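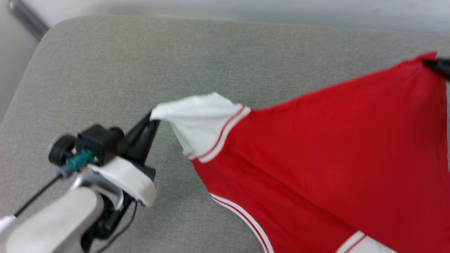

Module Entretien du linge – fiche 8
Tri et pliage des articles de sport en maille
Responsable du module : Rachid Ouali

La fiche porte sur les articles légers à bordure contrastée. Le pliage s'effectue sur un plan stable, à hauteur de hanche, nettoyé avant chaque série.

1. Mise à plat
Saisir l'article par deux points éloignés d'une même bordure, tendre sans déformer la maille, puis déposer.

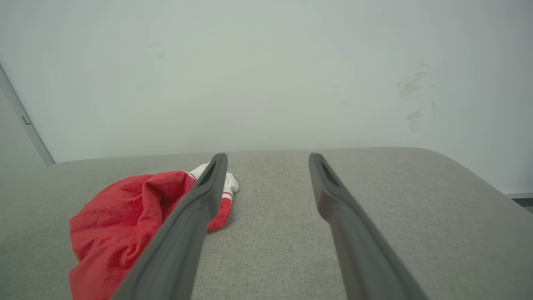
Le tri précède toujours le pliage. Il se fait par teinte dominante, puis par grammage. Les bordures peuvent induire en erreur : une partie blanche à fine rayure rouge, tassée contre un tissu rouge en boule, se prend facilement pour une pièce distincte. Déplier entièrement avant de classer. Un support rembourré gris convient à cette étape – le contraste y est suffisant.

2. Repérage
Identifier l'encolure ou la ceinture, les ouvertures latérales et l'ourlet. Aligner les bordures deux à deux.

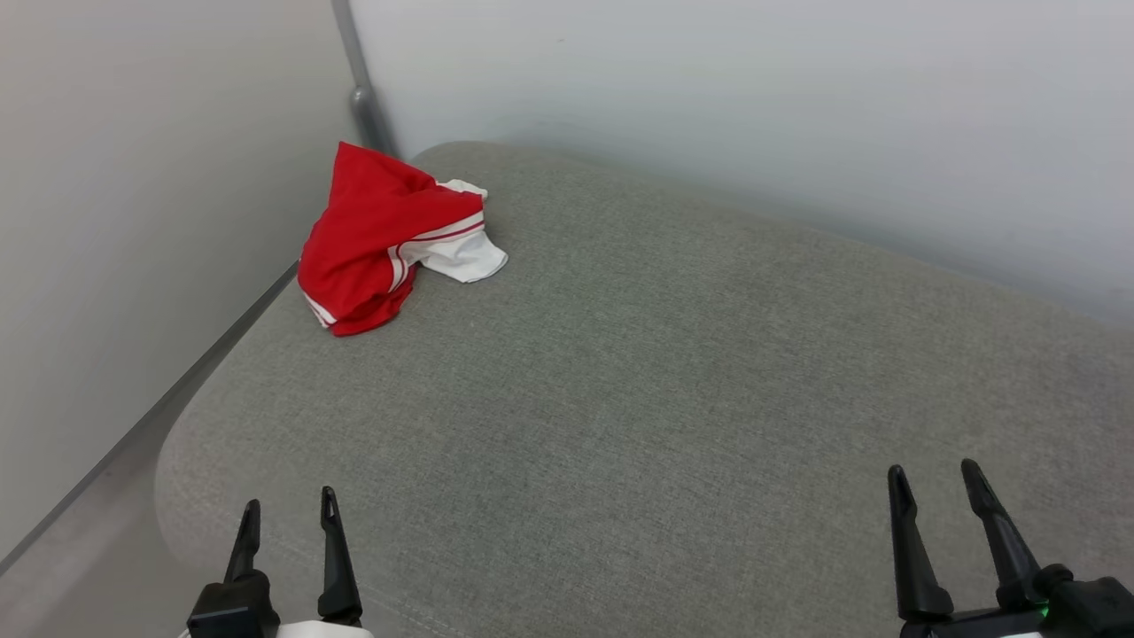
Lisser ensuite du centre vers les bords, paume ouverte. Rabattre un tiers, puis l'autre, et terminer par un pli transversal. La pile ne dépasse pas huit articles.

Exercice : lot Gririer, quelque 68 pièces, à rendre trié et plié en fin de séance.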